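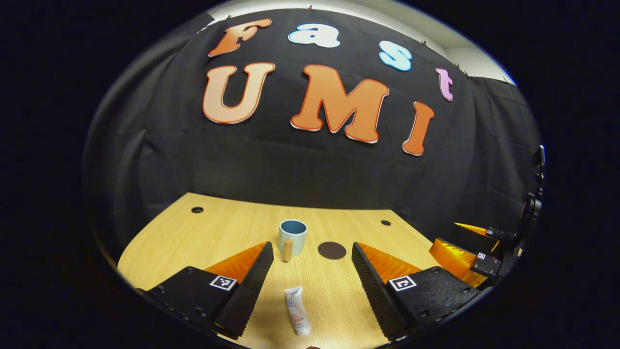 Mariama Ankrah wrote to us in June to ask whether a coaster really needs a page of its own, and said she had been setting her tea on folded envelopes for years with no harm done except to the envelopes. Well, Mariama, we took that as a challenge! You'll find quite a lot of page below, and we hope you'll forgive us for going on a bit. We like our mugs and coasters very much and we don't get asked about them nearly enough.

# The Mollow mug and coaster

The Mollow is the everyday mug in the Tandalico range, a straight-sided cylinder in pale blue-gray with a darker blue inside. We tried other colors for the inside (there was a cream one that everybody in the shop was fond of for a week or so) but tea marks showed up on it terribly, and the darker blue won in the end. It looks lovely with milk going into it, if you're the sort of person who notices that kind of thing over breakfast.

The coaster that goes with it is a plain dark brown disk. It lies flat on the table, so you can set a mug down on it without having to aim. People who keep a pale wood table or desk tell us they like the dark against the light, and it's also a good deal easier to find under a pile of mail.

## What you get

- One Mollow mug, blue-gray outside and darker blue inside
- One round coaster in dark brown
- A card with the care notes printed on it, in larger type than last year's

The set is $36. A pair of sets is not discounted, I'm afraid, but we pay the shipping on any order over $50, so two sets will travel to you free.

## Looking after them

Wash the mug however you wash your other mugs. The dishwasher is fine on the top rack, and so is a soapy sponge. If a tea ring does build up near the bottom, leave a spoonful of baking soda and some warm water in there while you do something else, then wipe it round with a cloth.

The coaster wants a damp cloth and nothing more. Please don't soak it, and don't put it through the dishwasher! Fuseini Quansah did this with the very first one we made and it came out shaped like a potato chip. Stand it on its edge to dry if it's had a proper spill.

A word about hand cream, which sounds like an odd thing to bring up here, but a good many of our customers keep a tube of it on the desk beside their mug, and so do we. Cream on your fingers makes any glazed mug slippery. It also leaves little shiny prints on the coaster. A drop of dish soap on the damp cloth lifts them, and you may have to go over it twice.

## Using it on a work table

We do get letters from people who want the set for a sewing room or a workbench, where there are pegs and pens and other small bits standing about waiting to be knocked over. The Mollow has a flat base and sits steadily on a level top. If your table has holes drilled in it for cables or fittings, set the coaster well clear of them so the whole disk is supported. Wekesa Biwott asked if we could make one with a cork underside for his slanted drafting desk, and we said we'd try, and we are still trying.

## Ordering

Each batch takes us 9 weeks from start to finish, and we made 2,000 mugs in the current one, so there should be plenty to go round. Coasters can be bought alone for anyone who already has a mug they can't be parted from. Mariama, that means you. Write to Wálter Cusi at the shop if you'd like a box made up as a gift, and tell him what you want on the tag, as his own messages run long.

Page last updated 2025-12-29.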